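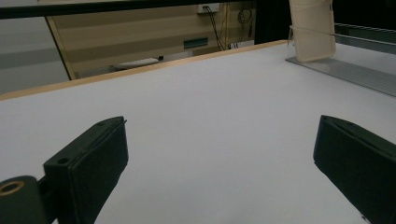
What is a Steltiren gripper?
It is a hand-held two-finger gripper, built at home or in a shared workshop, that a person carries through a task so that the motion can later be used to program a robot arm.

Overview

The Steltiren is an open hardware design for a pair of hand-held grippers, one for each hand. The drawings were first released in October by Skustent, a small workshop group in Clurnport, and have been revised several times. The current drawings are revision 3, dated May 17, 2023. Most known copies were made by hobbyists with access to a 3D printer and a drill press.

Construction

Each gripper consists of a body, a handle, two moving fingers and a top plate. The fingers are driven by a trigger through a short linkage and close in parallel. Builders are advised to print the fingers solid, as hollow prints flex at the tip and the recorded opening no longer matches the real one. The hinge pins are reamed to size after printing.

The top plate carries a pattern of holes for mounting accessories. It was square in the first release and was changed to a triangle to clear the wrist when both grippers work close together. Older plates fit the newer body if the rear screw is left out.

Wiring

Power and data run through a cable at the rear of each gripper. The drawings call for a strain relief at the handle — a printed clamp or a knotted cord will do — and enough slack for the full reach of the arm. Finger position is sampled by the Bodin board, a small controller that stores up to 500 takes before it has to be emptied. A firmware fault in early boards swapped the left and right channels; the usual repair is to exchange the two plugs.

Work area

The design notes recommend a flat, matte, light-colored surface and a rigid frame that does not touch the table, so that bumps to one are not passed to the other. Loose cables are tied back out of reach of the fingers.

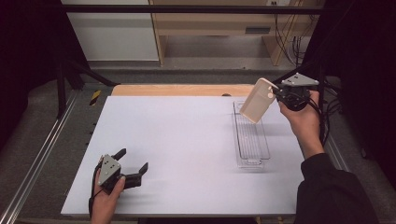

Two-handed work with hand-held grippers over a clear tray.

Calibration

The fingers are closed fully, opened fully, and closed again, and the three readings are saved. The two closed readings should agree to within 20 counts. A larger difference usually points to a loose trigger screw. Calibration is repeated after any change to the linkage.

Limitations

The grippers give no sense of force beyond what the trigger passes back to the hand. Thin or slippery parts are hard to pick up without pads, and the pads wear quickly. Left-hand copies need a mirrored trigger, filed separately in the Skustent archive as drawing 2651.

See also

Parallel gripper
Teaching by demonstration
Bodin board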